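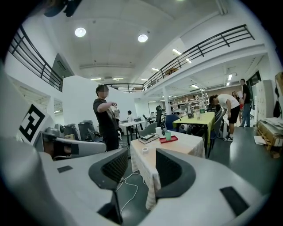 To: Members list
Subject: Re: Revised arrangements for shared kitchens and catering, Leklow building

Dear members,

Thank you to those who responded to the notice on shared kitchens. Eleven of the replies raised the same point, and it is answered below the relevant passage so that all subscribers to this list have the same information.

The earlier message read, in part:

> We note that the Prono catering contract lapses at the end of August
> and that members will be asked to make their own arrangements for
> morning tea from that date. Our organisation has 38 staff on the
> upper level and one kitchen. Could the Association please advise
> whether the Ellero kitchen will be opened to upper level tenants,
> and whether the kitchen levy will be adjusted accordingly?

The Association's position is as follows.

The Ellero kitchen will be open to all tenants from the first working day of September. Access is by the existing building pass. Tenants whose passes do not open the Ellero corridor door should write to the building office with the pass number printed on the reverse.

The kitchen levy will remain at $373 per tenancy per quarter until the end of the financial year. Under the current rules the levy may only be varied at a general meeting, and no motion to vary it has been received. Any member wishing to put a motion should lodge it in writing, with a seconder, before the agenda closes.

Morning tea supplies – tea, instant coffee, milk and sugar – will continue to be purchased centrally through Mateos and charged against the levy. Biscuits and fruit were provided under the Prono contract and will not be replaced. Tenants hosting visitors may order platters directly from any supplier, provided deliveries are made to the loading dock and collected within the hour.

Crockery is to be returned to the kitchen from which it was taken. The Association purchased 600 cups and mugs when the building opened and the stock is now considerably depleted, particularly on the upper level. Members are asked to check desks, meeting rooms and storage cupboards and to return any items found. Trays are also in short supply. 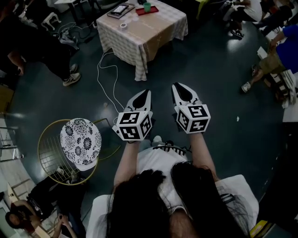
Cup and tray on a table with a checkered cloth.

The dishwashers in both kitchens will run at 8 pm each evening. Items left in the sinks after that time will not be washed until the following evening. Food left in the refrigerators without a name and date will be discarded on the last working day of each month.

Further correspondence on the levy should be addressed to the Secretary and not to this list.

Yours faithfully,

The Secretary
Leklow Tenants' Association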